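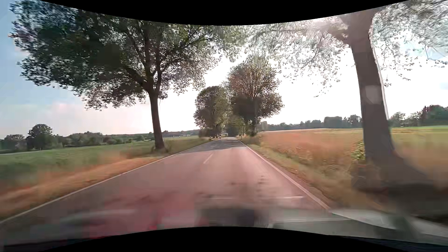
Tarnodell Road Teaching Kit

If you have ever taught a teenager to drive, you already know how our kit works (minus the white knuckles, we hope!). A person drives, the system watches the road through the windshield and records what the hands and feet are doing, and later on the self-driving software learns from those runs. We build every kit at our shop in Tastiscombe, and we love hearing where they end up.

Country lanes and village streets make wonderful lessons, so please don't save your recording hours for the highway.
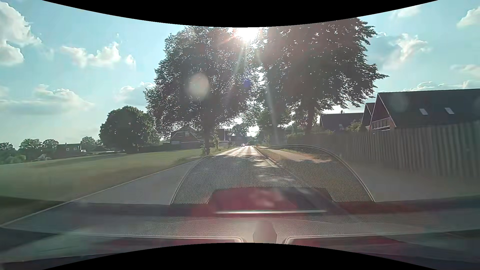
Big trees, bright sun and a long straight road.

In the box you will find the windshield unit, 2 pedal sensors, a steering sensor and 18 feet of cable, which is more than most cars need, but we would so much rather you had extra. The Wisik remote seat is sold separately, and it lets a teacher take the wheel from a desk on a closed course and show the car a tricky turn as many times as it takes. Setup takes 23 minutes once you've done it a time or two.

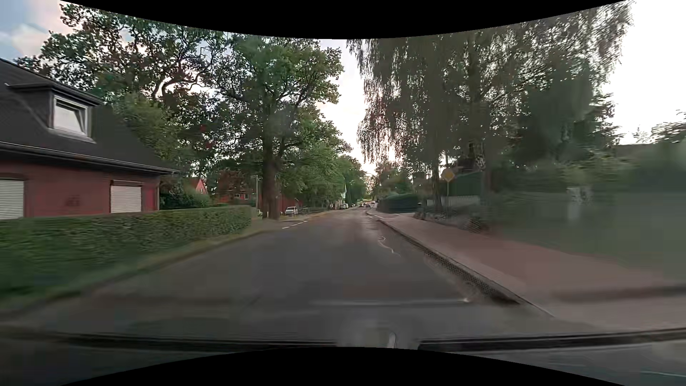
Murakami wrote to us in September that the smoothest results came from keeping one driver for the whole first week, and that mixing drivers too early had left the software braking in two different styles. We've since added a driver label to every run, so you can sort them out afterward.

Kits ship on Friday, with a 2-year warranty.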